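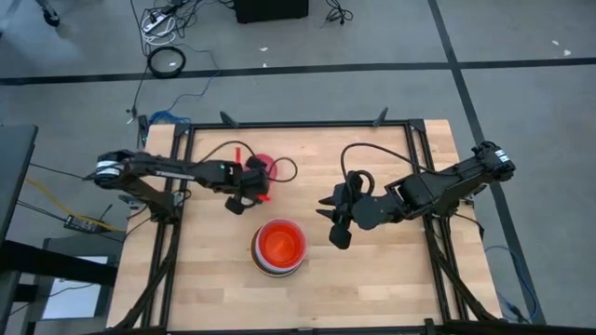
工作记录 十一月 上午
地点:Suvulside 餐具整理间配套试验区
项目:Penner 双臂叠碗工位,人员作业变更部分

一、本次记录范围

本次记录碗类整理由双臂工位承担后,现场人员的工作内容、站位及交接方式的变化。机械部分的参数调整另见设备记录,此处仅在影响人员作业时提及。碗类以外的餐具仍按原流程处理,不在本次范围之内。

二、原有作业方式

整理间原由两人一组完成碗类分拣:一人按尺寸分开,一人套叠并送至存放架。每班处理量按400只安排,高峰集中在午餐回收之后。该岗位动作单一,弯腰和转身频繁,历次岗位访谈中反映最多的是手腕和肩部疲劳,其次是高峰时段无法离岗饮水。套叠顺序依靠个人经验,新到岗人员前几日常把小碗压在大碗下面,需要老员工返工。返工所占时间从未单独登记,因此目前没有可用的对照数据,应在下一阶段补上。

三、变更后的分工

双臂工位负责取碗和套叠。人员不再逐只经手,改为承担以下事项:班前布料及台面检查;运行中处理工位无法判断的碗;班末核对叠放结果并签字。三项工作由同一名值守人员完成,另一人调至清洗出口,负责破损检查。破损检查过去由分拣人员顺手完成,没有单独的岗位,标准也不统一,这次一并写入了岗位说明。

Ella 调度界面上,工位请求人工介入时会出现提示。提示的停留时间暂定为70秒,超过后工位转入等待状态,需由值守人员到场确认后恢复。值守人员普遍认为这一时长可以接受,但希望提示附带文字原因,目前仅有颜色区分,站在清洗出口一侧时不易辨认。

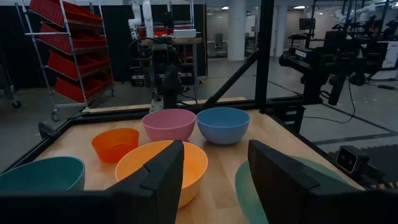 碗的颜色与尺寸没有固定对应关系,这一点在人员培训中需要说明。原分拣人员习惯凭颜色记碗,同一批次内尚可,换批后容易出错。培训材料现已改为按口径和深度讲解,颜色只作为口头沟通时的称呼使用。

布料时的摆放方式也作了统一要求。碗与碗之间应留出夹爪进入的空间,碗口朝向不作强制规定,倾倒的碗允许直接留在台面上,由工位尝试处理。值守人员最初倾向于把所有碗预先扶正,此举会把省下的时间重新花在布料上,经当班讨论后取消。如后续情况表明倾倒的碗明显增加人工介入,再行修订。

四、安全与站位

工位运行期间,人员应在地面标识线以外。需要伸手进入台面时,先按停止,再确认两侧机械臂均已静止。上述要求已在岗前说明中逐条签收。有两点补充:

1. 清洗出口与工位之间的通道较窄,推车不得在此停放。
2. 地面线缆由设备组整理,值守人员发现线缆移位时只作报告,不自行拖动。

五、人员意见

本阶段收到书面意见23份,归并后主要集中在三个方面:岗位名称与工资等级是否随职责调整;值守时一人独处的时间较长;设备停机时是否仍有足够人手恢复手工整理。

第一项已转人事部门,答复之前岗位名称维持不变。第二项拟通过轮换解决,每名值守人员连续值守不超过3小时,随后与清洗出口人员对调。第三项争议较大。Promier 方面提交的方案以设备连续可用为前提,没有安排手工作业的保持训练。现场人员则认为,若长期不做手工套叠,停机时的速度难以达到从前的水平。

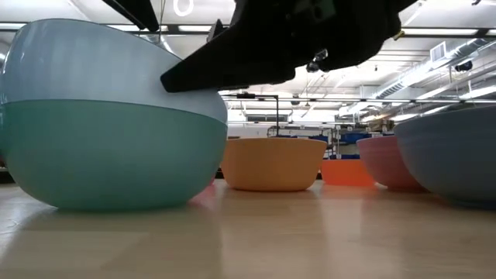 Edgars Ozoliņš 在讨论中表示,手工作业不应只作为停机预案保留,他建议每周安排一个时段由人员独立完成全部套叠,所需时间计入正常工时,不得作为加班或考核项目。他同时指出,值守人员能否看出一叠碗放得不稳,取决于其本人是否叠过足够多的碗,仅靠界面提示培养不出这种判断。

上述建议原则上予以采纳,时段待排班表确定后填入。对于不计入考核一条,Promier 方面希望保留用时记录,用于和工位比较。现场人员同意按班组汇总记录,不同意按个人记录。双方意见均已登记,暂按班组汇总执行。

六、待办

- 界面提示增加文字原因,由 Ella 维护人员评估。
- 自下一班起登记返工用时,手工与工位分开填写。
- 轮换表张贴于整理间入口,变更时须注明经手人。
- 岗位说明第二版送班组传阅,意见直接写在页边,不另设表格。
- 向人事部门催询岗位名称及等级事宜,答复附于本记录之后。
- 通道推车停放位置尚未确定,午后与清洗出口当班人员现场商定。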